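Manilla de la puerta del patio que se queda caída

Bianka Orbán
Buenas a todos. Vivo de alquiler en un piso antiguo y desde noviembre la manilla de una de las puertas no vuelve sola a su sitio: la bajo, abre bien, y ahí se queda, medio colgando. Mi casero dice que hay que cambiar la cerradura entera y me habla de 60 euros, pero a mí me da pena (y rabia) tirar algo que todavía cierra. ¿Se puede arreglar sin desmontar media puerta? La manilla es negra, de las sencillas.
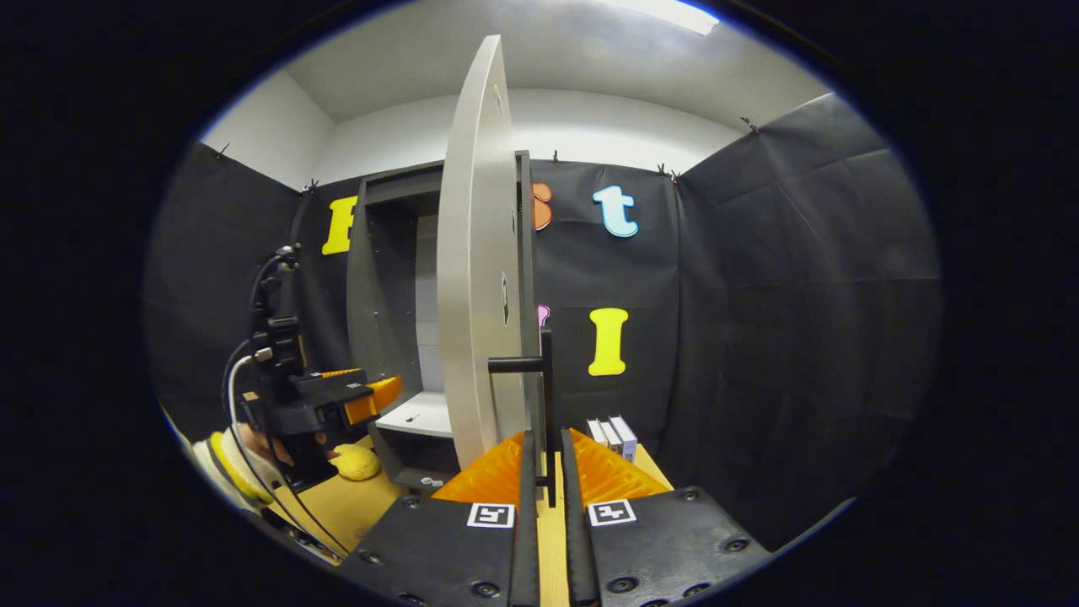 La manilla negra.

Gracias de antemano, que ya me habéis salvado con la cisterna y con la persiana.

Krajewska
Hola, Bianka, ¡bienvenida otra vez! Casi seguro que es el muelle de retorno, que con los años se cansa. Afloja el tornillito de la manilla, sácala con cuidado y mueve el cuadradillo con los dedos. Si gira y vuelve con fuerza, la cerradura está sana y basta con cambiar el juego de manillas. Si se queda flojo, el muelle roto es el de dentro. Antes de comprar nada, échale un poco de grafito en polvo, nunca aceite de cocina (mi suegra lo hizo y aquello acabó hecho un engrudo). Y mide el cuadradillo, que hay de varios gruesos.

Dodetti
A mí me pasó igual y puse una nueva. Mano de santo.

Contacto | © Vustard, comunidad de ayuda | Volver arriba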